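Sokileo Twin-Arm Bench Cell, Demonstration Configuration
Part no. 2117-D
Status: available to order, demonstration by appointment

Overview
The twin-arm bench cell pairs two arms with two-fingered grippers on a shared table. It is sold for small-part sorting and kitting where items vary in shape from one pick to the next. Each arm runs its own program. A supervisor program holds one arm back when both need the same area of the table.

Specifications
Table height: 372 mm above base plate
Cycle limit per arm: 2000 picks between gripper inspections
Controller: Braltent dual-channel, rack mount
Simulation package: Anier, one seat included
Supply: single phase, grounded outlet

Open day at Wongsuwan
The cell will be shown at the Wongsuwan workshop in November. Sessions run for 195 minutes with one break. Pornthip Nilsuwan presents the arm programs and Nipon Intarasuk covers the controller and wiring. Every program is run in simulation first, then on the hardware. Visitors may bring their own parts, up to the size of a shoebox. Part models for the simulator must be sent in advance. Closed shoes are required on the shop floor. Parking is behind the building, enter by the loading gate.

Simulated task
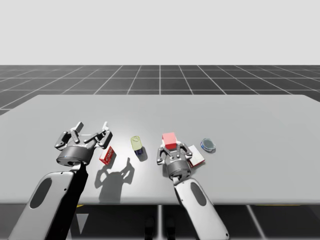 Page last changed: 11/10/2024
Mixed-object layout in simulation. The right gripper is at the red cube and the left gripper is open over the table. The other items are two boxes, a small bottle and a round tin or dish. Object positions can be edited before each run, and a layout can be saved under a new name.

Ordering
Quote the part number with the suffix. Units without the suffix ship without the simulation seat. Spare finger sets are listed under Accessories.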